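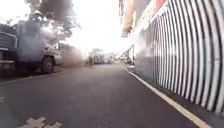 **Yesenia Inga adds a second Gallthorpe show**

Tickets for Yesenia Inga's Wednesday concert at the Gallthorpe sold out in 35 minutes, so the singer will play a late set the same night. Doors open at 10:30 p.m. Seats are $18, or $70 for the front rows.

Inga will sing most of her new album, *Cuadros*, with Dinesh Sachdeva on keyboards. Octavio Cáceres, who produced the record, opens both shows. No word yet on whether the duet with Yulan Gu will be part of it.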